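Jekis Tabletop Set: README and house rules for recording

Notes by Carter Cloutier, last gone over August 20, 2019

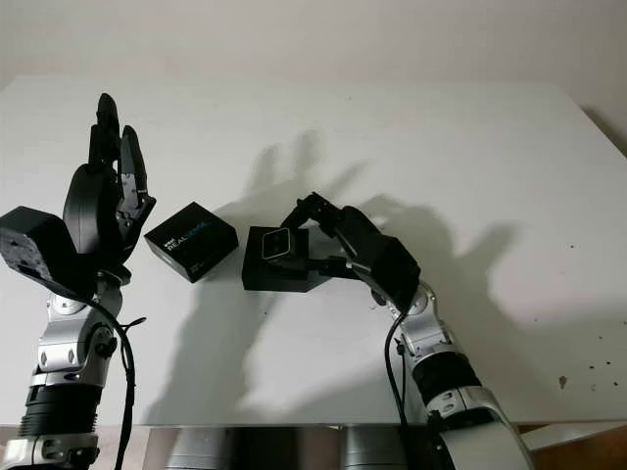
Who gets to decide that a recording is good enough to keep?

The person who ran the session makes the first call, and a second person who wasn't in the room makes the final one. If they disagree, the recording goes in the "held" folder and stays out of the release until somebody has time to watch it again with both of them.

OK, so what is this thing? Jekis is a set of two-arm tabletop recordings, small household and desk objects mostly, plus the rules we wrote for ourselves while making it. I've ended up caring about the rules more than the recordings (sorry to the people who came for the data, it's further down). We had a first version of the set that was a mess. Three people recording three different ways, folder names in two styles, and one of us starting every session with the arms parked while the others started wherever the arms happened to be. You could tell who had recorded what just from the first second. A model trained on it could probably tell too!

What's in the release

There are 174 recordings, of which 113 are in the main folder and the rest are in "extra". Extra doesn't mean bad. It means something in the notes is missing or the start pose wasn't to the rule, and I'd want you to know that before you mix them in. Each recording has a video from the head camera, the joint readings for both arms and both hands, and a plain text note typed by whoever was running it. Please read a few of the notes! They're short and a bit grumpy and they'll save you time.

Tasks come in 8 groups, named in tasks.txt. Lifting, handing over, turning, placing on a stand, and so on. One thing that trips people up is that a "placing" task ends when the hand has let go and backed off. If the fingers are still at the object, the task is still going, whatever it looks like to you.

The rules

I'll go through these the way I'd tell a new person on their first morning.

Before you power the arms, look at the cables. All of them, on both sides. A cable hanging in a loop from the wrist is fine as long as it has slack through the whole move, so run the slow sweep and keep your eyes on the loop. If it pulls tight anywhere, stop and fix the routing. Don't tell yourself you'll avoid that corner of the table, because you won't.

One person holds the stop button and does nothing else. No typing, no coffee, no reaching in to nudge a box. If the holder needs to go, the arms go to rest first. We argued about this one for ages (it means two people for every session and we don't always have two people) and I was on the losing side, and I've come around.

Hands stay out of the reach area while power is on. The reach area is everything the arms could get to, which on our table is nearly everything. To change objects over, park, stop, change, step back, say "clear" out loud, start. Say it even if you feel silly.

Anything fragile or expensive gets practiced with a stand-in first. Use an empty box of the same size, or a lump of foam, or whatever you have that you don't mind losing. Camera gear counts as fragile. Grip limits for each object live in limits.txt and they're for that object only, so please don't copy the line from something that looks similar. I did that in June and it cost me a mug.

Lights. Keep them the same from start to finish within one session. Hard shadows are allowed in Jekis, and I know some people would rather have everything soft and even, but real tables in real rooms get shadows on them and I'd like models to cope. What isn't allowed is a lamp being moved halfway through. If it gets moved, that's a new session with a new number.

Wipe the table if you like, but marks don't disqualify a recording. Specks are fine. Leftover tape with arrows on it isn't, since a model can learn to follow the tape.

Names and brands: product lettering on objects can stay. Anything with a person's name on it, like a badge or an envelope or a shipping label, comes off the table before you hit record. Same for screens.

Write the note right after the session. I mean within minutes, while you're still annoyed about whatever went wrong. A note written the next day says "went well" and is no use to me or to you.

Where the rules came from

A good chunk started life as the one-page sheet they use at Lestero, who let us copy it and then change it until they probably wouldn't know it anymore. The bit about a second reviewer is from the Văduva project, where they'd been doing it from the start and had far fewer arguments than we did. The rest is ours, and mostly each line is there on account of one particular afternoon.

These are house rules. They don't replace the safety standards that apply where you work, or the manual for your arms, and if either of those is stricter than what I've written then go with the stricter one. If you don't have anybody on site who knows the standards, find that person before you find a second robot.

Things I know are wrong

The joint readings and the video can drift apart a little in the longer recordings. The script sync_check.py will tell you which ones. I haven't fixed them, I've only listed them.

The left hand gets less work than the right. We're all right-handed and it shows. If you need balance, the handing-over group is your best bet.

A few notes use "Vultora" for the table. That's just what we called the old bench, before the white one came in. Same heights, same arm mounts, different top. I left the notes alone because I don't like editing what people wrote at the time.

Object names aren't perfectly consistent. "Black box", "small box" and "camera box" may or may not be one object depending on who was typing. There's a lookup in objects.txt that sorts out most of it.

Using and sharing

Use it for research or teaching, share what you build, and keep this file with any copy you pass on. If you add recordings of your own, please put them in a folder with your group's name on it so they don't get blended with ours, and say which of the rules you followed and which you skipped. Skipping is allowed! I only want it written down.

Corrections can go to me through the issues page. Say which recording, give the time in the video, and tell me what you saw. I go through them in batches, so if it's gone quiet for a couple of weeks, feel free to poke me.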